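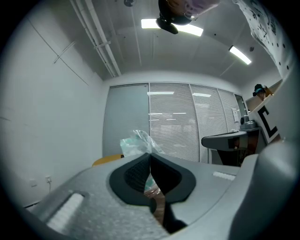

Glass Partition Wall

A glass partition wall (also called a glazed partition, or just "the glass wall" if you work next to one) is an interior wall made mostly of glass panels held in a frame. It divides up a floor without shutting out the light. I've been keeping up this part of the Clukard room encyclopedia for years and partitions are my favorite entry, so forgive me if I run on a bit!

Parts

The frame is usually metal or wood, and gray is a color I see all the time, as on the wall at the top of the page. It has a track along the floor, another at the ceiling, and uprights between the panels. Not every wall has all the uprights - some builders butt the panes together with a clear seal, and then you get one long sheet that people walk into.

Panels don't have to match. The one up top has four: the leftmost is frosted, and the other three show horizontal blinds. I like a mix of that kind. A frosted panel gives you privacy all day and never needs adjusting, while blinds let you change your mind after lunch.

Privacy

Frosting can be done to the glass itself or stuck on as a film. Film is cheaper and you can peel it off later (slowly, with a hair dryer, and please start at a corner). Blinds hang on one side of the glass or sit sealed between two panes. The sealed kind stays cleaner, but if a cord jams you may be looking at a whole new panel. Fumiko Ogura, who wrote the first version of this entry, put sealed blinds in her own office and still grumbles about the one that stopped halfway.

Light and reflections

Glass passes daylight deep into a building, but it also throws back whatever is shining in the room. Rectangular ceiling lights often show up as bright streaks, and you can see two of them on the glass in the photo. With plain white walls and a white ceiling there's even more light bouncing around. Tilting the blinds can help with glare from the far side. For the streaks on your own side, move your chair or dim the lights.

Sound

A single pane blocks less sound than people hope for. Double panes with a gap do better, and so does a good seal at the door, where most of the noise sneaks through.

Signs and tape

People tape things to glass. I've given up fighting it! A small paper sign on a narrow end panel is easy to find and leaves the big panes clear. Old tape residue comes off with rubbing alcohol and a soft cloth, though I'd keep alcohol away from film edges.

See also

Room divider
Venetian blind
Frosted glass
Suspended ceiling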